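The bread box

Posted 08/12/2021 by Wiesława Duda

Last week I wrote about the rye bread, and several of you asked where I keep it. It is a fair question, and the answer used to be embarrassing. For many years I kept bread in the same paper bag it was sold in, and I put that bag inside a plastic bag, and the plastic bag on top of the refrigerator. In August, when the kitchen is warm even in the morning, this is the best way to grow mold that I know.

My mother had a bread box, of course. Everyone in our building had one. Hers was painted metal with a door that fell down with a terrible noise, so if you wanted a slice at night the whole family was informed. When I moved to Pelalberg I decided I was a modern person and such a box takes too much place on the counter. I think I also wanted a kitchen where it was quiet at night.

Then in spring Keerthana Lobo from my choir was moving to a smaller apartment and she was giving things away. I came for the plant pots. I left with the plant pots and a bread box.
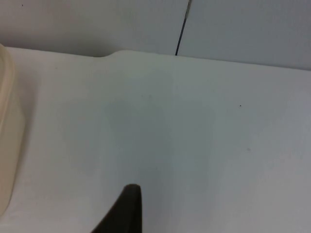
I did not use it right away. First it stood in the hall for a week or two, full of other things: gloves, a roll of tape, the charger for a phone I do not have anymore. If you leave any open container in my hall it will be filled, it is like a law of nature. My husband was already calling it "the glove box" and I saw that if I waited longer it would stay the glove box forever.

So on a Saturday I emptied it and washed it. Plastic is easy to wash, but a bread box has more corners than you expect. The crumbs of the previous owner like to live near the hinges and in any groove. I used warm water with a little dish soap and an old toothbrush, and after that a cloth with vinegar and water, half and half. Then I left it open until the next day. Please do not skip this. If you close a box which is a little damp inside, the bread will taste like the box, and you will blame the bread.

For the smell, my neighbor Bhavana Nambiar told me to put a small dish of baking soda inside overnight. I did it and it helped. She also told me to put a piece of apple in with the bread, to keep it soft. This I did also, and I got soft bread and fruit flies. I do not recommend it in summer.

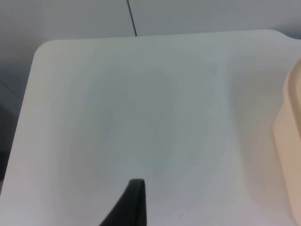
The next problem was the place. A bread box with a roll-top lid needs free space above it and a bit behind, and I did not think of this when I chose the corner below the shelf. The lid went up halfway and hit the spice jars. I moved the spice jars. Then the coffee machine had to go to the left, and then its cord was too short, and this is how a Saturday disappears.

While I was doing this I also took away everything that did not need to be on a table or a counter. The toaster went into the low cabinet (we use it maybe on Sundays). Two of the cutting boards were bent and I threw them out. The white plastic one I kept, it is light and it goes in the dishwasher, although for the rye I prefer something heavier under the knife. I had a whole tin of corks. I do not know why a person keeps corks.

I like light surfaces in a kitchen. In the evening, when the lamp is on, you see every crumb, and some people hate this. My husband hates this. But for me it is good to see them, then I wipe them and I can go to sleep. 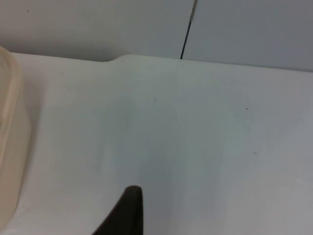

White table, white wall, and the beige plastic at the left side.

Now, what goes inside. After some months I have my rules, and they may not be your rules.

Rye and other heavy breads go in cut side down, without any bag. The crust stays a crust. White bread gets dry faster in our house, so I wrap it in a linen cloth first. I have two cloths from Trenbridge, the market near the old bus station, and they go in the normal wash. Rolls I put in only for the same day. Cake does not go in with bread. I tried it once with a poppy seed cake and we had poppy seed cake which smelled like caraway.

If I know that we will not finish a loaf in three or four days, I slice half of it and freeze it immediately. I used to wait until the third day and then freeze it "to save it", but old bread from the freezer is still old bread.

Once a week, usually before I go shopping, I take everything out, turn the box upside down over the sink and knock on the bottom. Then I wipe it with the vinegar cloth, and it stays open while I am at the store. That is all the maintenance. The metal one my mother had needed to be dried by hand or it would rust in the seams, and she made me do it, and I complained every time.

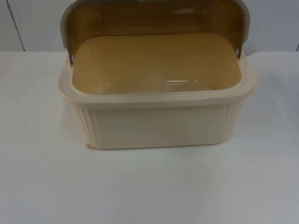
I know that cream plastic is not what you see in the beautiful kitchens. I looked at new ones too, in the Stirkell catalog there was a very nice one with a bamboo lid that can be used as a board. It cost as much as bread for a season. Maybe one day. For now I have become used to the shape of mine, with the ribs on the ends and the thick rim. It looks a little old-fashioned – I think this is why I stopped being angry at the space it takes.

What I would change is the lid. It is translucent, so I can more or less see if there is something inside, but I would like it to move more slowly. When I am in a hurry I push it too hard and it makes a clack at the end. It is not so loud as my mother's, but my husband came to the kitchen on Tuesday at eleven in the evening and asked if there was any butter left, so I suppose he can hear it.

Next time I will write down the caraway rye in American cups, as Thenmozhi asked me in the comments. I have to bake it again first and measure properly, my flour scoop is not any official size. If you have a good method for keeping rolls until the second day, please write it below. No apples, please.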